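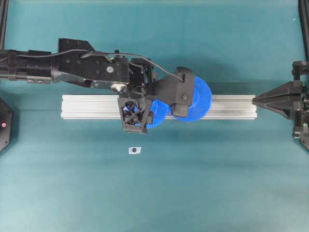
3. Data and Method

3.1 Listing sample

The sample consists of 717 self-catering listings in two towns, Tadthorpe and Sovden. Both towns have a compact historic center, a single rail station and a river that divides the center from most of the newer housing. They differ in terrain. Tadthorpe is flat on both banks, while Sovden rises steeply from the river, and many of its holiday apartments stand on terraces reached by stairs or by indirect roads.

Listings were collected from the public pages of the booking platform Flana. A listing was kept if it described a whole apartment with a kitchen, gave a street-level location, and stated at least one distance to a named attraction in its description. Rooms in shared homes, hotels and campsites were dropped. Where the same apartment appeared under more than one title, the page with the most reviews was kept and the others were removed. Matching was done on address first and then on the text of the amenities section, as some hosts shift the map marker between duplicate pages.

The final set of pages was saved on July 11, 2021. Prices and availability were not used in the main analysis. Travel limits in force during that summer changed the mix of guests in both towns, and any model of price would need to handle this separately.

3.2 Stated and walked distance

Stated distance is the figure printed in the listing text. Most hosts give it in meters or kilometers, but a minority give a walking time only. Times were left as times and analyzed apart from the main set, as no single walking speed could be defended for both towns.

Walked distance is the length of the shortest legal pedestrian route from the building entrance to the public entrance of the attraction. Routes were computed with the Kaczorowski routine, which treats stairs, bridges and gated passages as separate edge types and allows each to be switched off. Two versions were produced for each listing: one with stairs allowed and one without. The second version approximates the route open to a guest with a stroller or heavy luggage.

The gap is defined as walked distance minus stated distance. A positive gap means that the listing understates the walk. Straight-line distance was computed as well, in order to test whether stated figures follow it more closely than they follow the route. This is the expected result if the figure is filled in automatically from map coordinates and left unedited by the host.

Large attractions raise a problem of definition. The castle grounds in Sovden have a main gate and a garden gate on opposite sides of the hill, and the garden gate is open only from late spring to the end of September. We used the main gate throughout. Using the garden gate shortens the walk for listings on the upper terraces – and only for those – so the choice works against hosts in that part of town.

3.3 Guest comments

To test whether guests notice the gap, we drew 4,000 review comments from the same listings. The draw was stratified by town and by season of stay, with a cap per listing so that a few very busy apartments would not dominate. Comments in languages other than English were machine translated and then checked by a reader of the source language.

Each comment was coded for whether it mentioned location, and if so whether the mention was favorable, neutral or unfavorable. A second code marked comments that disputed a distance or a walking time in the listing. General remarks such as "further than expected" were included under this code, but complaints about parking distance were not. Two coders worked independently on the full set, and disagreements were settled by discussion before the codes were joined to the distance data.

3.4 Model

The main outcome is whether a comment disputes the stated distance. We fit a logistic model with a random intercept for each listing. Predictors are the gap, the walked distance, the town, the presence of stairs on the shortest route, and the interaction of gap and town. The gap enters as a linear term up to 400 meters and as a separate slope beyond that point. The break was chosen before the comments were coded and was not tuned afterward.

Residuals grouped by neighborhood are plotted in Figure 2, which appears with the results in Section 4. Listings near the river were examined separately, as one footbridge in Tadthorpe was closed for repair during part of the review period. Removing the affected stays left the sign of every coefficient unchanged.

Some limits should be noted. Guests who book and then cancel leave no comment, so a person who checks the map after booking and withdraws is absent from the data. Hosts may also correct a distance after a complaint, and Flana does not publish earlier versions of listing text. A comment may therefore dispute a figure that had already been changed when the page was saved – such comments were coded as disputes and retained.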